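Five weeks with the Roltano record

14 comments

I bought the new Roltano album the week it came out and I have been playing it most evenings, usually after the dishes. I said in my last post that I would write something once I had lived with it, so this is that post. It is a rap record with a lot of singing on it, made in Praston, and it is a good deal quieter than the mixtape that got him noticed.

I should say first that I was not an early fan. I heard the mixtape late, through a friend's car speakers, and I thought it was fine. The beats were loud, the hooks were short, and every third song had a guest verse that seemed to come from a different session. I kept two songs from it and forgot the rest.

The new one has no guests at all. It runs 11 songs and most of them are under three minutes. The producer is credited only as Devstead, which I gather is two people who share a studio above a tire shop. They leave a lot of space. On the opening song there is a bass line, a closed hi-hat and what sounds like an upright piano with the lid down, and that is all you get until the second verse. I thought my left speaker had gone out the first time. 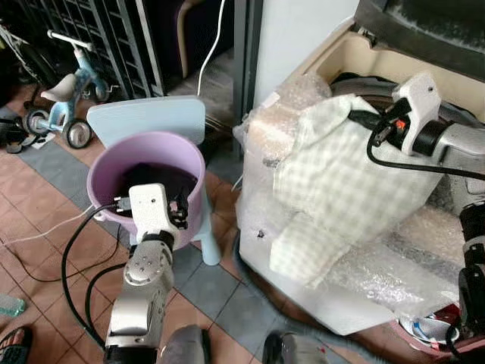

The song people are playing is the third one, "142." The title is a bus route. I used to ride a bus a lot like it, out past the rail yard and back, and he gets the details right: the driver who waits for you if he knows your face, the one stop with no bench, the seat over the wheel where your feet go numb. He doesn't make it into a hard luck story. He is going to work, he is tired, he gets there. The chorus is only the stops in order, and by the third time around I was saying them along with him.

The video for it came out in June, and I have mixed feelings about it. It is shot mostly on the bus, at what looks like 5 in the morning, and that part is very good. Then two thirds of the way through it cuts to a parking lot with cars and a crowd and a lot of colored smoke, and none of that is in the song. Maybe the label wanted it. Ruggiero has put out a lot of videos that end in a parking lot. I watched it twice and went back to the audio.

Songs four through seven are the stretch I play the most. They run together without gaps, so if you have your player set to shuffle you will hear them chopped off at both ends. Turn that off. There is a drum pattern that starts in the fourth song at half speed and by the seventh is going at full speed, and it took me about two weeks to notice it was the same pattern. I like that he didn't point it out.

The eighth song is the one I skip. It's a love song, and the words could belong to anybody. His voice has a lot of pitch correction on it there too, and I don't mind that in general, but on the rest of the record you can hear him breathe, and going from that to a voice with all the edges sanded down is a jolt. A couple of people have told me it's their favorite, so take that for what it is worth. 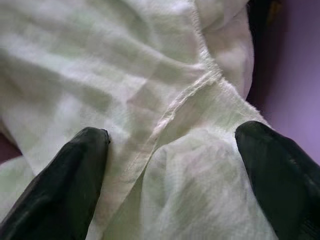

After that it picks up again. The ninth song is the only fast one, and he raps the whole way through it with no hook. I had forgotten he could do that. There is a line about his grandmother paying for his first microphone in quarters that I rewound several times, mostly for how he fits it into the bar. The tenth is an instrumental with a voicemail over it. The last one goes back to the piano from the opening, this time with the lid up, or that is how it sounds to me.

A few practical things for anyone who wants a copy. The vinyl was pressed in a run of 500 and the shop I go to had 2 of them. I got one. It is a plain sleeve with the lyrics printed on the inner bag in very small gray type, and I had to hold it under the kitchen light to read it. The pressing is quiet, apart from a click near the start of side two on my copy. The download is the same mix as far as I can tell. There's a CD as well, but it leaves off the instrumental, and I don't know why.

I went to see him play when he came through in the spring, before any of this was out. It was a small room and he did four of these songs without saying they were new. The crowd talked through two of them. He had a live drummer, and I wish the drummer were on the record, at least on the ninth song, where the programmed kick gets a bit thin at low volume.

I don't give scores here. I'd put it ahead of the mixtape by a long way, and a little behind the best thing I have heard this year, which I still owe a post on. If you only have time for part of it, play side one from start to finish and leave the video for later.

Next time I'll get to the older Praston groups that a few of you asked about in the comments. I have found most of the tapes and I need a new belt for the deck before I can play them.

Share this post
23 shares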